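Wrist-Only Grasping of Handled Objects from a Small Demonstration Set

Project report, second semester
Audrey-Anne Cormier, Dennis Mfaume, Chiến Trình
Supervisor: Bảo Quách

1. Goal

We wanted to know how well a policy trained only on wrist camera images can pick up small toy kitchen objects, and in particular whether it treats a handle as something to hold or as something in the way. Last year's Olcombe project used a fixed overhead camera together with the wrist camera. We dropped the overhead view and kept everything else as close to their setup as we could.

2. Setup

The work area is a surface covered in black woven fabric, with white walls at the back and on the side. Black was chosen after the first tests on bare white panels, where the policy often confused an object's shadow with its edge. The shadows are still there on the fabric but they are much weaker.

The objects are toy cookware and a few small pieces in light colors. They are placed by hand before each episode. Dennis wrote a script that suggests a layout, but we did not follow it closely when two objects ended up too close to fit a finger between them.

3. Data

We recorded 2,380 demonstrations by teleoperation over 14 sessions. Each demonstration is a single pick and place. Episodes where the operator dropped the object and tried again were kept in the set and tagged. Images were stored at the control rate and later thinned out for training.

Chiến and Audrey-Anne did nearly all of the teleoperation. Their styles differ: Chiến comes in from straight above and closes late, while Audrey-Anne tilts the wrist early. We did not correct for this, and it shows up in the results.

4. Training

The base model is the Starkevier policy from the lab's shared code, with the overhead branch removed. We trained 2 versions. Version A saw all demonstrations. Version B left out every episode where the operator grasped a pan by its handle, so that it only ever saw rim grasps on pans.

5. Results

Version A was better on bowls and small pieces and worse on pans. When we watched the rollouts, the failures on pans had a common pattern — the gripper moved toward a point between the handle and the rim and closed on neither. We think this is the average of two kinds of demonstration. Version B went to the rim more consistently, but it failed when another object stood close to the side it had chosen.

Crowded layouts were the hardest for both versions. A pan handle passing in front of a bowl of a similar color caused hesitation, and in 8 of the evaluation rollouts the arm stopped above the objects until the time limit. Moving the bowl away by hand and restarting fixed this in most cases.

6. Limits and next steps

The lighting was never changed, so we can't say anything about other rooms. Bảo Đoàn has suggested labeling the grasp type and giving it to the policy as an input, which would let us use all the data without mixing the two styles. We plan to try this in September.
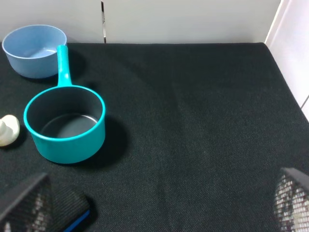 Figure 1. Wrist camera view of a crowded layout, with the turquoise saucepan's handle overlapping the light blue bowl.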